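Orkstead Demonstration Collection: Frequently Asked Questions

Last updated 2026-06-09

These answers are for new operators, for partner sites, and for people who want to use the Orkstead set in their own training. If your question is missing, please write to the collection desk at the Calville site.

What is an episode?

An episode is one recording of one task, from the start signal to the stop signal. The operator controls the robot with both hands and the robot carries out the task. We save the head camera, the joint positions of both arms, the finger positions, and the text instruction. If you do two tasks one after another without stopping, the recording will be rejected at review. Please stop and start again.

How many episodes are in the current release?

The January release has 1,904 episodes. Of these, 631 are drawer tasks with the medical cart and 546 are sorting tasks at the table. The rest are shorter tasks of different kinds, and you can find them in the index file.

Why do you use a medical cart?

The Palacios group asked for it first, and later we kept it for our own work. A cart drawer is a good teacher. The robot must pull along a straight line, it must keep the drawer from jumping back, and then it must work with small things inside a shallow space. Many models can do one of these and fail when they are put together.

What do you put in the drawer?

Mostly small packages and small containers: medicine boxes, vials, caps, flat packets. We want things that differ in height and in how easy they are to see. Some boxes should lie flat and some should stand on an edge.
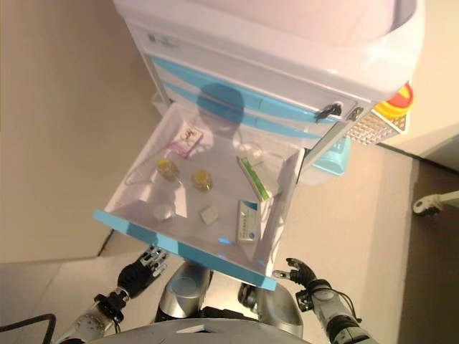 Transparent things are the most difficult. A clear container on a white tray has almost no outline from the head camera, and the depth estimate is often wrong at this place. We ask every operator to include at least one clear object in a drawer layout. Please do not move it to an easier position after you see the preview. The model needs the hard cases too.

Who decides the layout?

The layout sheet decides which objects are used, and the operator decides where they go. In the first months the sheet gave exact positions, and the result was that the model learned the positions. Now we write only "back half" or "front half", and sometimes nothing. Change the layout after every 2 episodes.

Does the cart always stand in the same place?

No. Turn it a little between sessions, or move it nearer or farther. The drawer should still be inside the reach of both hands. If the robot must lean so much that the balance warning comes on, the cart is too far.

Should I use both hands?

For drawer tasks, yes, when it is natural. One hand can hold the front of the drawer while the other one goes inside. You may choose which hand does which part, but please do not change in the middle of a grasp.

Can the hands cover the camera view?

For a short time this is normal and we keep such episodes. If the target object is hidden during the whole approach, the reviewer will mark it as "blocked" and it goes to a separate folder. Shadows on the drawers are fine. Do not add a lamp to remove them.

I dropped an object. Is the episode lost?

Not at all. If the object is still in the drawer, continue and pick it again. Recoveries like this are useful for us and we give them their own label. If it fell on the floor, press stop and mark "failed". Do not delete the recording yourself.

How should I write the instruction?

Write it as you would say it to a colleague: "open the top drawer and take out the box with the green stripe". Use the words for what can be seen. Do not use product codes, even if you know them.

How are episodes checked?

Every episode goes through Grillevach, our review tool. It first finds missing frames and jumps in the joint data. After this a person watches the recording at double speed and compares it with the instruction. You will see the result in your operator page, usually on the next working day.

Can I use the data for a different robot?

You can, but the finger data is written for our hands and needs to be converted. The wrist path is easier to reuse. We have a small conversion script in the download folder. It is tested only with two-finger grippers, so please check the output before a long training run.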